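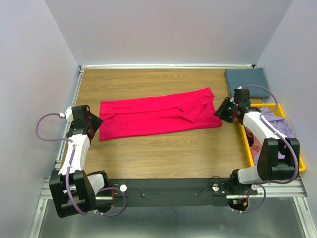
New red towels turned everything pink – can I save the rest?

Posted in Laundry & Linens, Tue 15 January

Hi everyone, I hope it's all right to ask this here, I've been reading this board for ages but never posted. For the holidays my sister-in-law gave me a set of kitchen towels from Sunevell, a really gorgeous deep red, and I was so pleased with them that I washed them the same evening with my white pillowcases and a cream tablecloth. You can guess the rest. The pillowcases are the color of strawberry milk and the tablecloth has gone blotchy down one side.

I haven't put anything in the dryer yet. It's all sitting damp in the tub while I work out what to do. The tablecloth is cotton, it was my grandmother's, and I would dearly love to get it back. The pillowcases I could live with. My other worry is the towels themselves. Will they always bleed like this, or will they settle down after a few washes? I don't want to be washing four towels on their own for the rest of my life.

Water here in Zudbridge is quite hard, if that matters.

Thank you so much for any help!
Najwa Saliba

linen_and_lace

Oh, you poor thing. I did the very same with a bathrobe years ago, and you've already done the most important part by keeping it all away from the dryer. Heat makes that kind of dye much harder to shift.

Fill the tub or a big bucket with cool water and stir in oxygen bleach (the powdered kind, and please not chlorine on your grandmother's cloth) at whatever strength the package gives for soaking. Make sure it's completely dissolved before the fabric goes in, or you can end up with pale spots. Then push everything under and leave it overnight. Eight hours is good. If the water is pink in the morning, let it out and start again with a fresh batch. My bathrobe disaster took three rounds and I had nearly given up after the second.

Do check the tablecloth for any embroidery first, as colored thread can run too. Dab a bit of the solution on the back of a stitch and press it with a white tissue.

With the hard water you may need a little more powder than you'd think. And wash it all by itself afterward, then dry it on the line or over a chair – if there's still a shadow of pink you can go back and soak again.

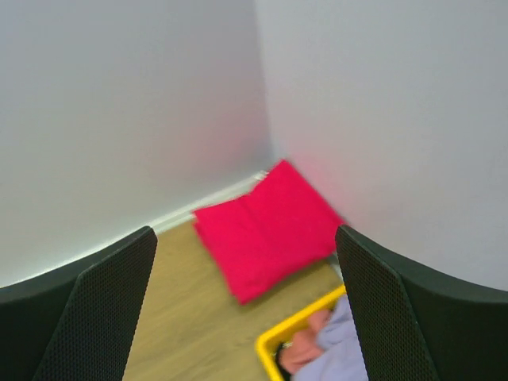 As for the towels, they should calm down. Wash them alone in cold water a few times, and after each one press a damp towel against an old white rag. Once the rag stays clean you can put them in with your darks. I'd still never trust them with whites, but that's just me and I've been burned before!

oldmill40

color catcher sheets. supermarket has them. put two in every time

Hijazi

I agree with nearly everything in the first reply, but I'd skip the vinegar and salt that someone is bound to suggest. My mother swore by it, and I did it faithfully for years with every new pair of jeans, and they bled all the same. It doesn't fix modern dyes. If the towels are still running after five or six washes, you can buy a dye fixative at a craft store, or write to the seller and ask for your money back, which I think is perfectly fair.

Good luck with the tablecloth, and let us know how it comes out. I have one of my aunt's and I'd be heartbroken.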